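Rinse basin (tabletop)

A rinse basin, also called a drip basin or table sink, is a shallow recess of stainless steel that is set into the top of a table or a counter. It is used in the preparation of drinks, mainly tea, coffee and mixed cold drinks, when small amounts of liquid or wet solids must be handled close to the place of serving.

Form

Most rinse basins are rectangular and have a polished surface. The rim lies level with the tabletop, or up to 4 mm above it. Simple types have no drain and are emptied by lifting out an inner tray. The Skekard type, known from small tea bars, has a drain opening in one corner and a removable grid.

Use with strainers

Brewing leaves many fine particles, and for this reason a strainer is often held above the basin while it is moved or emptied. Cylindrical strainers of woven metal mesh are common, because they hold a large quantity of leaves or grounds and let the liquid pass through the sides as well as the bottom.

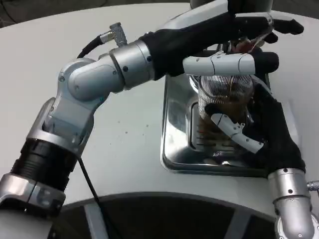
Cylindrical mesh strainer or basket with brownish contents, held over a recessed steel tray or sink.

Use with glasses

Drinks with milk, syrup or powder can leave streaks on the wall of the glass. When the glass is filled above the basin, spilled drops do not reach the table. Ribbed glasses are popular for cold drinks, as the ribs give a better grip, but they need more careful washing, and residue may stay in the grooves.

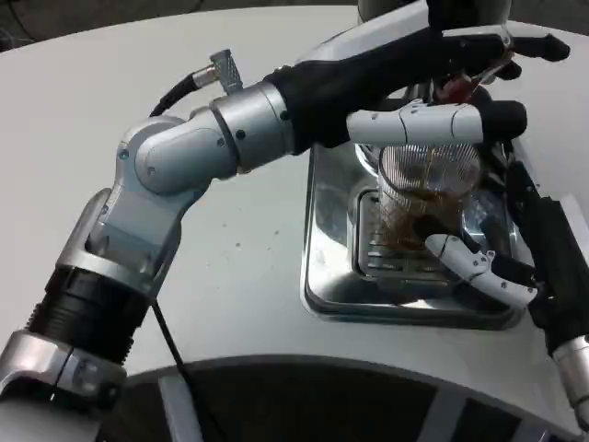 Clear ribbed glass with a cloudy brown liquid over a stainless steel basin.

Care

The basin should be rinsed after each period of service and dried with a soft cloth. Steel wool scratches the polish. Tea stains are removed with a mild acid cleaner, for example Clenex, which is left on the surface for 11 minutes and then washed off with plenty of water.

See also: Drip tray; Tea strainer; Bar sink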